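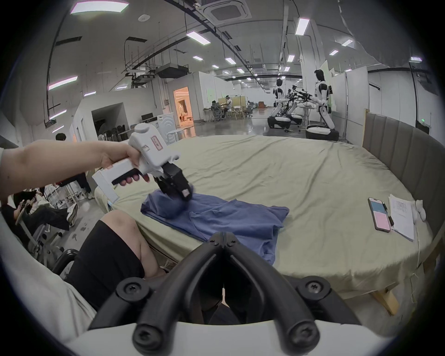
Does wearing blue-light glasses make your eyes less tired after a long evening at a screen? Going by our results, they make about as much difference as plain glass, and plain glass did pretty well.

Search this site
Enter keywords Go

Blue Light, Tired Eyes and a Pair of Four-Dollar Frames
Final report, Human Perception Lab elective
Mehwish Memon
Sun 9 January

1. Why I did this

My roommate owns a pair of Bassey computer glasses with an orange tint strong enough to make milk look like cheddar. She swears by them. I own no such glasses and get headaches. This seemed like a research question, and I needed one by Friday.

The sellers' pitch is that screens give off blue light, blue light strains the eyes, and a coated lens stops it. The first claim is true of any screen and also of the sky. The second is where I got stuck. Most of what I read put tired eyes down to duller causes: people blink less when they stare, they sit too close, and they don't look up for hours.

2. What I used

Two kinds of glasses with no prescription. One was the Homby clear lens with a blue-filter coating. The other was a costume pair from the drugstore, bought to match the Homby frames as closely as four dollars allows. I covered the logos on both with nail polish. The coated lenses still show a faint purple shine if you tilt them under a lamp, and I asked people not to do this, so naturally two of them did.

Scores came from a short form I named Gulo, for no reason I can defend. It has 5 questions on dryness, burning, blurred vision, headache and general misery, each marked from 0 to 4. Reading was done on the reader's own laptop with the Kuteo app, which logs minutes and lets you lock the brightness.

3. How it went

I had 14 readers, all from my dorm or the floor below it. Each was supposed to do eight evening sessions, four with each pair, in an order I drew from a soup bowl. A session was 97 minutes long. I had planned on 90, but the timer in Kuteo rounds in a way I didn't understand until week two, and by then it was more honest to keep the mistake than fix it.

Full attendance would have given me 112 sessions. I got 104. Six were lost to a stomach bug and two to a basketball game. Everyone filled out the form right before and right after, and the score I used is the change between the two.

4. Results

The average rise in score was 3.1 with the coated lenses and 3.3 with the drugstore ones. The spread within one person from night to night was much bigger than that gap, so I wouldn't bet lunch on it.

What did line up with the scores was breaks. In sessions where the reader wrote down at least three breaks, the average rise was 1.9. With none, it was 4.6. I didn't assign the breaks, though, so it could easily be that people whose eyes felt fine were also the kind who get up for snacks.

I also asked each reader at the end which pair was the "real" one. Eight guessed right, five guessed wrong, and one said both pairs were real and had changed her life.

5. Problems

Fourteen people is a small group, and they all knew me. Room lighting was whatever it was. Contact lens wearers (three) should have been kept separate, and I never measured blinking, which is probably the thing I most needed to measure. The form is homemade. None of this says anything about sleep, and I'd like my uncle to stop asking.

6. Next time

I'd assign the breaks: one group every 20 minutes, one group not at all, everybody in the same room with the same lamp. The lab has a slot open in April and I've put my name down for it. The Bassey pair will be included if my roommate will part with them — she has so far declined, and has read this report with the tint on.

281 shares
12 comments

Related reports
How Far Away Do We Hold Our Phones?
Dark Mode and Reading Speed in First-Year Students
Does Font Size Change How Often People Blink?
Desk Lamps, Glare and the Library's Third Floor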